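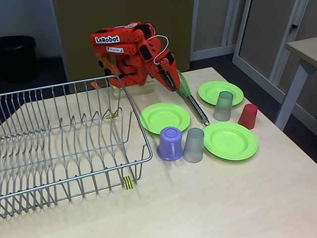 Kong asked after the last lecture why we still spend two weeks on imitation learning from demonstrations, if a policy trained this way can copy 507 examples and then fail when a plate is moved by the width of a hand. It is a fair objection, and most of today's notes try to answer it. The short form of the answer is that the failure has a known cause, and the cause can be measured.

Lecture 9. Behavior cloning, compounding error and action chunks

1. Where we are

In the previous lecture we wrote the policy as a function from observation to action. The observation is the camera image together with the joint positions. The action is the next target position of every joint, including the gripper. We collected pairs of observation and action from a human operator and fitted the function by supervised learning. This is behavior cloning, and there is nothing more in it than that.

The running task is the dish rack task. Cups, plates and one or two utensils are on a table next to a wire rack, and the arm must put them into the rack. I like this task for teaching since the objects ask for different grasps. A cup standing upside down can be taken by its wall. A plate lying flat has only its rim to offer. A whisk is long, so a small error of angle at the gripper becomes a large error of position at the far end.

2. Compounding error

Suppose the policy makes a small mistake with probability e at each step, when it is in states the operator visited. After the mistake it is in a state which the operator did not visit, and there we have no promise about its behavior. In the worst case it stays wrong until the end. For an episode of T steps the expected total cost then grows as e times T squared, and not as e times T, which one would expect from ordinary supervised learning.

Please do this derivation once by hand. It fits on half a page. Students often forget that the bound is for the worst case. In a task where the arm can come back by itself to a good state, the growth is much slower.

3. Action chunks

If T is the problem, we can make T smaller. The policy predicts k actions at once, executes all of them, and only then looks again. The number of decisions falls from T to T/k. The price is that during a chunk the arm is blind. If a cup is pushed in the middle of a chunk, the policy learns of it only at the next decision.

A second benefit is about pauses. Human operators stop to think, and a one-step policy can learn to stop and never start again. When the pause is shorter than the chunk, this happens less.

4. What was found in the course runs

The Makik group trained with k = 1 and with a long chunk on the same data, 3000 gradient steps for each. With k = 1 the arm often waited above the object. With the long chunk it moved smoothly but closed the gripper beside thin handles. Nerndale saw the same with other seeds. We should be careful here, because 2 seeds are few.

5. Exercises

Show that the bound becomes linear in T if the policy can recover from any mistake in a constant number of steps.

Take the Rerkmont logs and plot the joint error against the time inside the chunk. Say at which point you would cut the chunk, and why.

Exercises are due before the first meeting in July. Write the value of k on every plot.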